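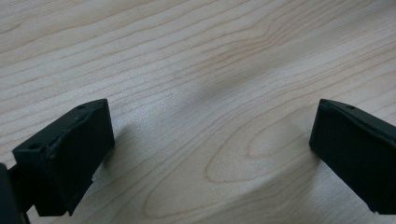
Home News What's On Sport Letters Contact

Old dining tables get a second life at Oltton workshop

A table-mending club in Oltton has just finished its 80th rescue, and it's throwing open the doors in October so everyone can come and have a go!

The club meets in the old Pretorius seed store behind the station, where members take in wooden tables that would otherwise go to the tip. Legs are glued, wobbles are cured and tired tops are sanded back until the grain comes up fresh and pale. Then they go out again, to families setting up home, to the primary school and to the new community kitchen on Leltik Lane, which now has six of them in daily use.

Malou Nørgaard started it all with a single kitchen table she found on the pavement in the rain. "It had one good leg and the most beautiful top under all that varnish," she said. "I spent a whole winter on it, mostly learning what not to do. Now I can look at a table and want to get the sandpaper out before I've even said hello to the owner."

Her enthusiasm is catching. On the evening we called in, the place smelled of beeswax and strong tea, and two members were deep in a cheerful argument over whether a light-coloured table should be oiled or left plain. (Oil won, just. The losing side is going to try soap flakes on the next one and wants a rematch.)

The oldest table through the doors so far was 115 years old and came from a farmhouse up on the hill. Its drawer was still lined with newspaper, and the family asked for the paper to stay put, so it did. The owners eat their breakfast at it every morning and have sent the club a very jammy photograph to prove it.

Most jobs are far simpler. Rings from hot mugs are the commonest complaint by a long way, followed by felt-tip pen, candle wax and the marks left by clamp-on mincers. Malou's advice for anyone tackling a top at home is to go gently, work along the grain and stop for a cup of tea before you think you need to – the worst scratches she sees were made by people in a hurry.

The open evening begins at 6.30pm, with sanding and waxing to try on spare boards and a small show of finished tables. Podetti, the bakery next door, is sending over buns. There is room for 30 people at the benches, so do put your name down at the library desk if you fancy a turn. Old clothes are a good idea, and dust masks will be handed out at the door.

The club would also love to hear from anyone with a van.

Print this story E-mail to a friend
6 comments 30 shares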